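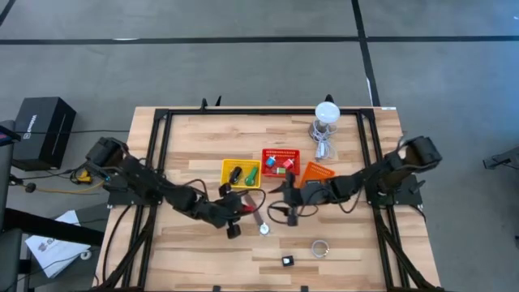 ## Two grippers, three baskets and a lot of promises

Werkora says its new fingers will pick up "anything on your desk." I have heard that line before, usually from a company that chose the desk. So I spent a week with them on a two-armed tabletop rig, next to a rival set from Jukex, and picked the objects myself.

The job was sorting small things between plastic baskets. It sounds like a task for a bored child, and both vendors treat it that way in their sales material. A cube is easy. Anyone's gripper can lift a cube. Flat things and slick things are where the brochures go quiet, and so do basket rims, which catch a wide finger on the way in and on the way out.

We ran 300 picks with each set. Werkora dropped or missed 61 of them. Jukex missed more on the flat pieces and fewer on the cubes, and I would not bet money on the difference lasting past a change of tabletop. The Werkora fingers do close more gently. They also took four tries to calibrate on the first morning, a step the manual gives one sentence.

### The controller question

Both sets ran through a Phromma controller, and I came away thinking it mattered more than the fingers did. With the factory settings, the arms paused before every grasp — long enough that you start to reach for the stop button. Shortening the pause helped the pace and hurt the aim. Phromma's answer is a software update due in January. I'll believe it when it's installed.

Cables are the other sore point. Loops hanging off a moving arm are a snag waiting to happen, and neither vendor includes a decent way to tie them down. At these prices, a bag of clips would be nice.

### Who should buy

A lab with patient people and seven spare hours for setup could get good work out of either one. A small shop that wants parts moved by Friday should wait. Nalent, which sells both sets, offers a trial period, and I'd use all of it. Bring your own objects, and make sure some of them are flat.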